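Why I Stopped Listening at Double Speed

For a long stretch of my life I was proud of how many podcasts I got through in a week. I listened while I washed up, while I walked to the bus, while I waited for the kettle, and I listened to all of it at double speed, so that every host sounded like a person running for a train. I liked shows about the mind best (I still do), the kind where somebody takes a study about memory or envy or why we put things off, and turns it into a story you can carry around with you all day. And I would have told you, if you'd asked, that I was learning a tremendous amount.

Then last winter my sister asked me over dinner what the episode on regret had been about, the one I'd told her she absolutely had to hear. I opened my mouth and I had nothing. I remembered that it was wonderful. I remembered there was a man with a boat, or possibly he had sold a boat. She laughed so hard she had to put her fork down, and I laughed too, but it bothered me all the way home.

So in March I made myself a small rule, which was to hear one episode at a time, at the speed it was recorded, and then leave a gap before the next one. My neighbor and I had both been following a little show called Sedum, which runs 40 minutes and is mostly one voice talking to one guest, and we agreed to listen to the same episode and talk it over on her porch. We've kept it up ever since, apart from a few weeks when she had her knee done, and I look forward to it more than I expected to.

What I noticed first was the pauses. At double speed there aren't any! A guest gets asked whether she ever forgave her father, and in the hurried version she answers right away, as if she'd been asked for her zip code. At the ordinary speed she takes a breath, and you hear her chair, and you find that you're thinking about your own father before she's said a word. I had been skipping the part of the program where I was supposed to come in.

I know the argument on the other side, and I have a good deal of sympathy for it. People are busy. My nephew drives for Lomard and spends whole days on the road, and he says the fast setting is the only way he can keep up with the shows he loves, and he does remember them better than I do, so there goes my theory. Some hosts are slow talkers, too, and a little nudge does them no harm. And for the news, or a recipe, or someone explaining how to file a form, go as fast as you please.
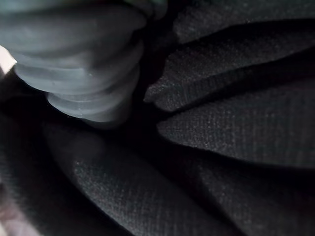

But a show about how people feel and why they do what they do seems to me a different kind of thing, closer to a visit than a lecture. You wouldn't ask a friend to tell you about her divorce in half the time. I think we've let the apps talk us into treating all of it as a pile to be cleared, with the little badge showing 100 unplayed episodes like dishes in a sink. When I finally deleted mine I felt guilty for one evening and then I felt terrific.

I'd like the people who make these programs to help us out a bit, if they'd be willing. Put the big question near the start and leave us a moment of quiet after it. Drop the ad that comes crashing in right behind the saddest line in the hour. Sedum has done 3 episodes this year with no ads in the middle, and my neighbor and I both picked those as our favorites before either of us had worked out what was different about them.

We're doing the one on loneliness next. She's making the lemon bars, and I've been told to bring the folding chair, because the wicker one has given up.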